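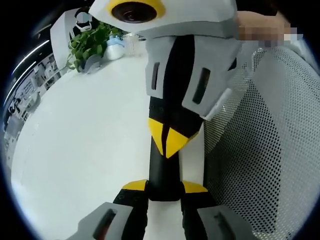 A hand holding a gripper with a yellow ring around its round black opening.

So the Rundham case is back, and I've been glued to it since lunch! Ljubica Georgiou, who spent 15 years as a bookkeeper at the Vestix shipping firm, wants a judge to stop the streaming release of Rundham, the four-part drama with a crooked bookkeeper named Lena at the heart of it. Her filing runs to 412 pages (I got through maybe a third of it before my coffee ran out) and says anyone who knows her would take Lena for her, right down to the town and the job title.

The producers at Uvum see it differently. Their lawyer, Mohandas Rai, told the court this afternoon that Lena was made up from scratch and that every episode opens with a notice saying so. Georgiou's side came back with 551 messages from old coworkers and neighbors asking if the show was about her – I'd have loved to read a few more of those out loud.

The judge wants to watch all four episodes before ruling. The release is still set for September, and I'll be back in the courtroom when the hearing picks up again.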